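How I Keep Track of a Mystery Series Without Losing My Mind (or Buying the Same Book Twice)

I own three copies of the same paperback. Three! Same title, same detective, same poisoned sherry, and on every one of those shopping trips I stood there thinking "ooh, I don't think I have this one yet." The third copy is what finally pushed me into setting up a proper reading log, and since a few of you asked how I do it after my last post, I'm going to walk through the whole thing.

You don't need anything fancy. I tried a couple of the apps first. Riltix was pretty, but I couldn't get it to understand that a novella can sit between book four and book five, and Brolora kept asking me for star ratings before I'd gotten past chapter two. So I went back to a plain spreadsheet, which I named Yurt for reasons that made sense at one in the morning. Use whatever you like. A notebook works fine too, just leave more space than you think you need.

Step 1: Start with the series, skip the single books

My first attempt was one long list of every mystery I'd ever read, and I gave up on it twice. What you want is one page (or one tab, or one notebook spread) for each series. Put the author's name at the top, then the series name, then the sleuth. Write the sleuth down even if it seems silly. I can never remember what a series is called, but I will always remember that it's the one with the retired piano tuner.

If the author writes under more than one name, put all of the names on the same line. Plenty of mystery authors have a second name for their cozies and a third for the grittier stuff, and if you love one you'll probably at least want to try the other.

Step 2: Get the order right

Find the full list of titles before you write anything down. The author's own website is the best place to look, and after that the list in the front of the newest book you can get your hands on. Be careful with the lists in older paperbacks! They stop at whatever year that copy was printed, and some of them run alphabetically or newest first without telling you.

Number the full-length novels 1, 2, 3 and so on. For a short story or a holiday novella that falls in between, I use a half number, so the Christmas one after book four becomes 4.5. If there are two in the same gap I do 4.3 and 4.6 and don't worry about it any further.

Then there's the question of publication order versus story order. I go with publication order every time, prequels included. Hạnh Ngô from my Sunday book group reads prequels first and we have agreed to stop discussing it.

Step 3: Watch out for retitled books

This is how I ended up with one of my other duplicates (yes, there are others). A lot of older mysteries came out under one title in Britain and another in the States, and sometimes they were retitled again for the paperback. So I have a column called "also known as," and I fill it in for every book that has an alternate title, even when I'm sure I'll remember. I will not remember.
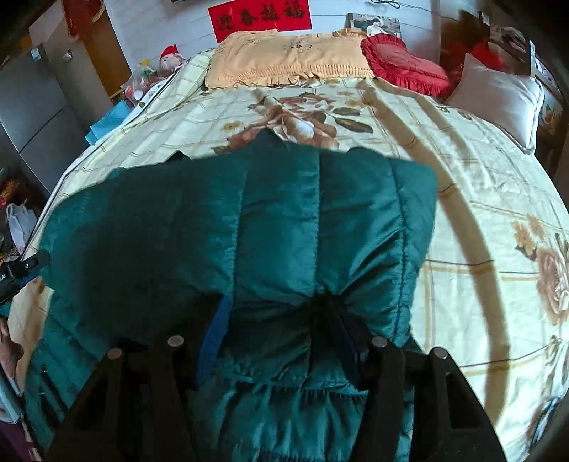 The quickest way to find an alternate title is the copyright page, where you'll often see a line saying the book was originally published as something else. If you're standing in a used bookstore and can't tell whether it's one you already have, read the first paragraph and then look at the name of the victim on the back. Titles change, covers change, but the poor man in the conservatory generally stays the same.

Step 4: Decide what you want to write down about each book

Keep it short or you'll quit. My columns are:

Number
Title
Also known as
Own it, borrowed it, or want it
Month I finished it
Who died
One thing I'll remember

The last two are the ones I use the most. For "who died" I put the victim and nothing else, never the killer, so I can scroll through without spoiling a reread for myself. If you really want the culprit in there, put it in a column way off to the right, or on the back of the page if you're using paper.

"One thing I'll remember" can be anything at all. The dog that ate the evidence. The terrible séance. The scene where everybody gets stuck on the ferry. Two years later you won't remember a single thing about the plot, but you'll see "goose in the vicarage" and it'll all come back to you.

Step 5: Fill in the backlog a little at a time

Please don't sit down and try to enter every book you've ever read in one weekend! I have around 913 mysteries in the house, and I did them a shelf at a time while the pasta was cooking. Start with whatever series you're reading right now, and then do the ones where you keep losing your place. The standalones can wait. Mine are still waiting.

For books you read years ago, leave the month blank. If you can't tell whether you've read one or not, put a question mark and move on. I had 48 question marks when I finished the first pass. Quite a few of them went away once I'd flipped through the first chapter, and the rest I'm counting as new books, so that's a nice bonus.

Step 6: Make it so you can check it from the store

All of this is useless if the list is at home and you're at the library sale. If you've got a spreadsheet, save a copy to your phone that opens without a signal, because church basements have terrible reception. If you're a paper person, do what my friend Costel Onu does and keep a little pocket version with just the series name and the numbers you're missing. His fits on an index card. He updates it in pencil.

I also keep a tab called "Hunting" with only the titles I don't own. I sort it by author, since that's how most sales are laid out, and I cross things off right there at the table before I pay.

A couple of things I get asked

What about series that another writer took over? Same page, keep the numbers going, and put the new writer's name next to the first book they did. You'll want to know where the switch happened if the detective suddenly starts liking jazz.

What about crossovers? I list the book under both series and put an X next to it in the second one so I don't go looking for it twice.

What if a series gets dropped by the publisher? I write "ended?" with the question mark and check again every January. One of my favorites came back after six years, so I'm not giving up on the piano tuner.

If you've got a column you can't live without, tell me about it in the comments. I'm toying with adding one for recipes, but only if the recipe was any good.

2,869 shares | 48 comments

Contact | Copyright Hestano Mystery Shelf, all rights reserved | Back to top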